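Features > Studio > Hardware

Step Timing on the Dekska Two-Track Sequencer

September 23, 2018

Most small hardware sequencers are sold on their sound library. The Dekska unit has none. It sends note and clock data to other instruments, stores 31 patterns per bank, and leaves tone to whatever is plugged into it. The firm, based in Wallemura, has built the same basic box since its first production run of 481 units, and the current version changes the clock and very little else.

The old clock drifted when both tracks ran swing at different settings. Over a long set, the second track would slide behind the first until the player stopped and restarted. The new board runs one master counter and works out each track's offset from it. We ran a pattern at 113 beats per minute for 2 hours into a Neagu drum module and recorded both outputs. The tracks were still lined up at the end.

Swing is set per pattern, in whole steps of one percent. Ratchets and ties are entered by holding a step key and turning the left encoder. Accent is a single level - there is no per-step velocity, and players who want it will need to use the Laltenier expander, which adds a control lane to each track.

The menu remains the weak point. Clock source, MIDI channel and sync polarity sit on separate pages, and the unit returns to the top page after each save. Changing all three takes longer than it should. A firmware update planned for December is meant to put them on one page. Existing patterns will load without conversion, although banks saved under the new firmware can't be read by older units.
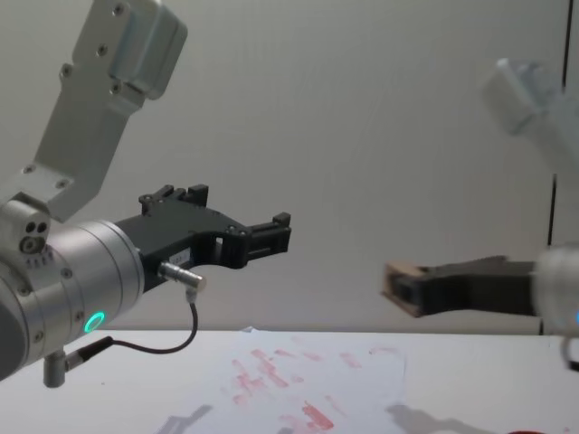

Can the sequencer follow an external clock and still apply its own swing?

Swing is applied after the incoming clock is read, so each track keeps its own setting while the tempo follows the external source.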